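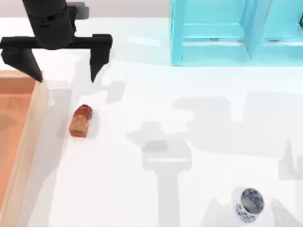
I've been putting off writing about the gripper fault for a couple of weeks, mostly out of embarrassment, but a few of you have asked how the tidying project is coming along, so let's have a cup of tea and get into it. The job in the simulator is a simple one on paper. There's a white table with an orange bin at one side, a little reddish-brown block and my favourite blue and white cup, and the arm is meant to pick things up and put them away without knocking anything about. I'd called the setup Jilten and I was very proud of it. Then one evening in December I left it going for 300 runs, came back with my toast, and found that 44 of them had ended with the fingers driven hard against the side of the bin.

My first thought was the planner, naturally, and I lost most of a weekend to that – lots of muttering, lots of crumbs in the keyboard. The planner was fine. What I'd done was set the bin's collision shape back when I was using a smaller bin, and I never changed it when I swapped the model over. As far as the arm knew, the rim just wasn't there.

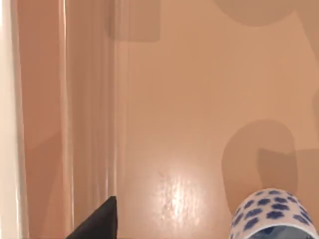

The part that bothered me more was the force limit. It was supposed to stop everything at 60 newtons, and the log showed a peak of 540! I'd put the check in the wrong loop, so it only looked once the move had finished, and by then the harm is well and truly done. On a real arm I'd have been sweeping up bits of finger.

Both are fixed now, and the limit gets checked on every step. I'm running the whole lot again tonight with the bin turned a little, and I'll post the numbers once I've had a proper look through the log.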